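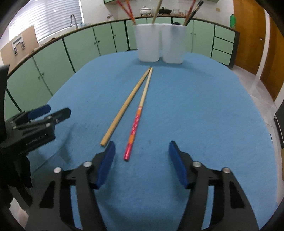 Chopsticks are a fiddly thing to pick up if you happen to be a machine. They are thin, they roll, and no two pairs in the average kitchen drawer seem to match. So it was rather a pleasure to hear that Kileo, the small firm behind the Wada hand-held gripper, has chosen them as the first lesson in its new home practice kit, which goes out to customers from May.

The kit is called Cakuneo, and it is meant for people who would like to teach a robot arm a household job without writing much code. You hold a gripper in each hand, you do the job yourself at an ordinary table, and the camera on the gripper records how you went about it. The recordings are then sent off to Kileo's training service, which turns them into something an arm can follow. The company says a first set should take most people an evening, and that you can stop for a cup of tea whenever you like (the software saves as you go, bless it).

Lwazi Shabalala, who looks after the kit at Kileo, told us that the chopstick lesson caused more argument in the office than anything else they have put together. "We had one lot who wanted everyone to start with wooden blocks, and I do understand that, blocks are lovely and they sit still for you," Shabalala said. "But people don't write to us asking for help with blocks. They write to us about cutlery, and lids, and getting the washing-up put away, so we thought we might as well begin where they are."

The lesson asks for 60 recordings of sorting loose chopsticks into two containers, plain ones and patterned ones mixed together, with the sticks laid down at a different angle each time. There are 11 lessons in the full set, and the later ones move on to spoons, jar lids and folded cloths. Each gripper has soft pads at the ends of its fingers, and Kileo recommends working over a cloth or felt surface, which gives the pads a little room to press down and get underneath something slim. On a bare worktop, Shabalala admits, the early testers did a fair amount of chasing.

Those testers were customers of Kamolrat, the kitchenware shop that has been lending the kit out over its counter since the winter. Their comments have been kind on the whole. Several liked the printed guide, which is in large type and has a sensible page on lighting, and a good many grumbled that the grippers become heavy after a long stretch. Kileo has since shortened each sitting to 20 recordings, with a reminder to put everything down in between, and it has promised a lighter handle later on, though it wouldn't be drawn on when.

The full kit, with two grippers, the guide and seven weeks of the training service, costs £152 to hire. Anyone who already owns a pair of Wada grippers can take the lessons and the service on their own for rather less. You will need to find your own table and your own chopsticks. Kamolrat will go on taking bookings at the counter, and Kileo will post kits to anyone who lives too far away to call in.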